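3.2 Camp Sample and Rating Procedure

Ratings were collected at the Brindow summer tryout camp, a four-day selection event for junior hockey players. The camp roster held 79 skaters, of whom 45 were forwards and 28 were defensemen. The remaining six were listed by the camp as undeclared and were left out of all position-level models. Goaltenders were rated on a separate form and are not treated in this paper.

Skaters were assigned to squads by the camp office before arrival. Squads were redrawn once, after the second day, so that each player was seen with at least two sets of linemates. We had no control over either draw. Squad membership is therefore entered as a random effect in the models of Section 4.

Each scrimmage was watched by 4 raters seated apart from one another in the stands. Raters scored every skater on skating, puck control, positioning and effort, using a seven-point scale with written anchors at points one, four and seven. Forms were handed in after each session and could not be changed later. Raters did not see game sheets, earlier ratings or the camp's own rankings. Rater training was run by Pallavi Kashyap and used recorded shifts from an earlier Graltava camp that shared no players with the present sample.

Missing scores arose mostly when a skater sat out part of a session with a minor injury. A skater-session was dropped if fewer than three raters returned a complete form for it. We did not impute. Rerunning the main models with a looser cutoff of two raters left the order of the fixed effects unchanged.

3.3 Sorting Task

Rater agreement on the seven-point scale can be high for reasons unrelated to skill, such as shared habits in using the middle of the scale. We therefore asked the same raters to complete a forced sort at the end of camp, placing each skater in one of three groups: invite, hold or release. Group sizes were fixed in advance within each position. Agreement on the sort was computed with a weighted kappa, counting a split between invite and release as twice the disagreement of a split between adjacent groups. 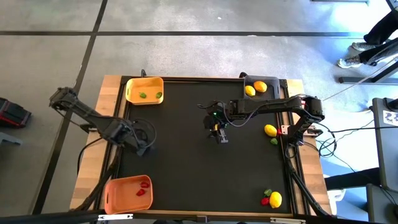
Figure 2. Overhead view of a table workspace with two robot arms, a black mat and colored bins.

Sort decisions were entered in the Matar scoring sheet by one author and checked against the paper forms by another. Mismatches were settled from the paper form. The sort was compared with the final Tinach roster only after all ratings had been locked, and no rater took part in the roster decision. Results for the two position groups are reported separately in Section 4.2.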